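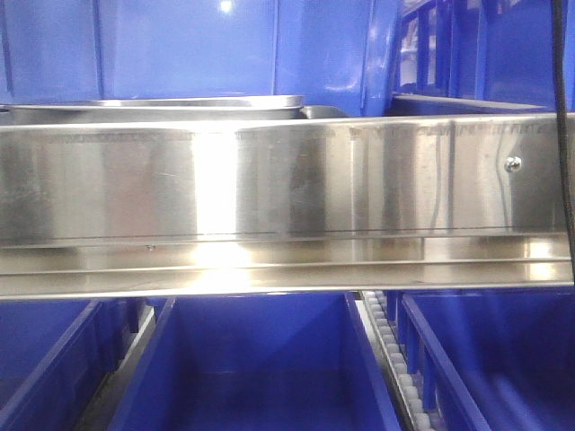 Dunetti Gavon teaching kit: four months on a tote-picking cell

We bought the Gavon in February to teach our picking arm to move containers in and out of blue bins. The kit is a hand controller, a foot pedal, a wrist camera and the recording software. You drive the arm through the job, press the pedal to mark the start and end of each run, and the software trains on what you kept. There is also a hand-guiding mode, where you hold the wrist and push the arm through the motion yourself.

Setup took Nkechi Nnaji and me most of two days. The printed guide skips the network settings, so download the longer one before you start.

The hand controller is the best part. It is light, the lag is small, and the slow mode is slow enough to line up on a thin rim. New operators were useful after an afternoon. Ekaette Olaniyan recorded 42 good runs on her second shift.

Hand guiding is not as good. The arm feels heavy near full reach and your own forearm ends up in view of the camera. We stopped using it in the second week.
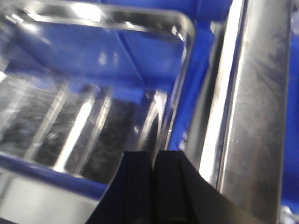
Clear plastic is where the wrist camera struggles. Exposure is automatic and can't be locked, so glare off shiny surfaces changes from one run to the next, and quick moves come out blurred. Slowing down helped more than anything else. We also re-recorded the clear containers with the overhead light turned down, and the trained policy dropped fewer of them after that.

It took over 800 runs before we let it work alone on one bin type. Deleting bad runs is tedious — you can only remove them one at a time, and the preview is tiny.

Support has been decent. Diane Sandhu at Donley, who sold us the kit, replaced a sticking pedal without any fuss.

I would buy it again for the controller. If your work is mostly clear or polished items, ask for a trial first and bring your own parts.

Omolara Akinola, 24th July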